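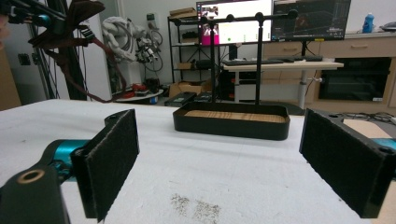
Flukuvton hand-held gripper, felt-pad jaws

For recording pick and place examples by hand, no arm needed. Two black fingers, dark fuzzy felt on the inner faces. Camera looks down past the jaws so the policy sees what the operator saw.

Ships with 2 spare felt pads, strap, charger. Swap pads when they go shiny – takes 5 minutes, hex key in the lid.

Batches of 20 demos per task is a good start. Delete the bad ones same day, dont leave it for later.

Lead time 9 working days. Bulk orders or custom pads, ask for Ginette Bouvier at Undico. Pads also sold seperately.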